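**From:** Iwona Wieczorek
**To:** Nekemgate Town supporters' list
**Date:** 24 August 2023
**Subject:** Re: Who is in goal for Helmont?

Hello all,

Marcelle wrote:

> Does anyone know whether Laskowska will be fit for the Helmont game? I heard she came off holding her knee at training and I've already promised my niece we'd see her play. Also, are the coaches running again, and is it still pay on the day?

Thank you for asking, Marcelle, because I have had much the same question from three people at the bakery. I spoke to Esko Oksanen after the open session and he says the knee is bruised and nothing worse. She will be looked at again the morning before the match. If she can't play, Maja Baran goes in goal, and those of you who came to the cup tie at Pranel will remember how well she did there, even with the rain blowing straight into her face for the whole second half.
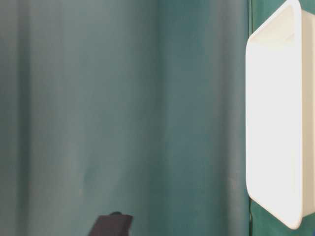 I would still take your niece. Helmont had 1,565 through the gate for their last home game, which for a ground that size is a proper crowd, and they put the away end on the sunny side – a kindness I wish more clubs would copy. We took 700 last season and I think we could match it if people make their minds up in good time.

As for the coaches, there are 2 of them going from the car park behind the main stand, and Lucyna Kubiak has the list. She would like names by email, please, and not shouted across the road as happened before the Pranel trip. It is pay on the day, cash or card. 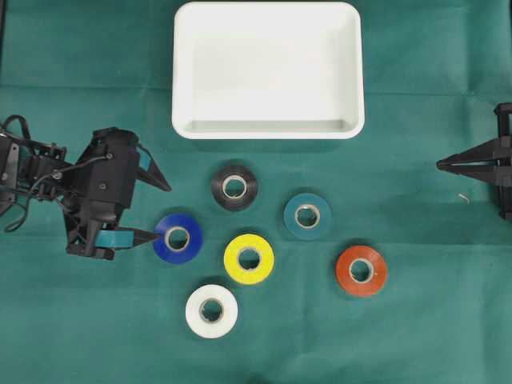
*Tape and tray on the green cloth.*

Season ticket holders get first call on seats until the end of the week, and after that it is open to everyone. Under-16s need a grown-up with them, and Marcelle, your niece counts as one of those however tall she has become. 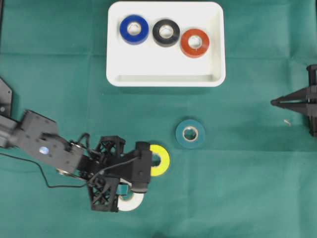 Lastly, the sock tape. Esko tells me the squad gets through far more of it than you would think, and the kit cupboard is low again before the autumn run of away games in October. Any colour will do for training, so blue, black or a reddish-orange like the three in the white tray would all be very welcome, but for matches it has to be close to the sock. Please bring any spare rolls to the club shop, where there is a box by the till. We had 30 rolls handed in last year and they were all used, so nothing you give will sit about.

See you at Helmont, I hope, and do come and say hello – I'll be the one with the big flask.

Warmest wishes,
Iwona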